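Derier Children's Learning Pages
How Wood Becomes a Table

Wood is one of the oldest materials that people use. It comes from the trunks and branches of trees. The Kudmont Forest, which the Derier Museum helps to look after, has 943 oak trees and 959 maple trees on its northern side.

How does a tree make wood?
A tree grows taller at the tips of its branches and wider around its trunk. Just under the bark is a very thin layer that makes new wood. In places with cold winters, the tree grows quickly in spring and more slowly in summer. Spring wood is often paler and summer wood is often darker. Together they make one ring, and one ring usually stands for one year.

What happens at the sawmill?
Logs are brought to the Samarakoon Mill, where the bark is removed. A large saw then cuts each log into long, flat boards. Fresh boards hold a great deal of water, so they are stacked with small gaps between them to let the air pass through. Some boards dry for many months. If they are used too early, they may bend or crack.

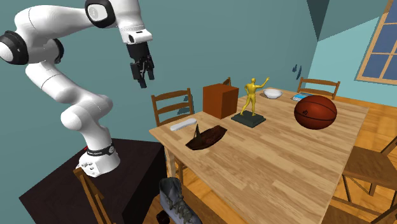 What is grain?
Grain is the pattern of lines you find on a board. The lines come from the rings of the tree. When a board is cut straight through the middle of a log, the lines are often narrow and even. When it is cut nearer to the side, they may form wide curves.

A knot is a place where a branch once joined the trunk. Knots are usually darker and harder than the wood near them.

Why are boards joined together?
Most trees are too narrow to make a wide tabletop from one piece. Woodworkers place several boards side by side and join them. The places where boards meet are called seams. In a staggered pattern, the ends of the boards do not line up — much like the bricks in a wall.

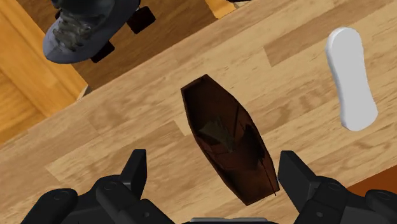

A light wooden tabletop with staggered seams, and a dark brown box.

Words to know
Grain: the lines in a piece of wood.
Knot: a mark left by a branch.
Seam: the line where two boards meet.

Prepared for readers aged 8 and over by the Derier Museum, Flukmont.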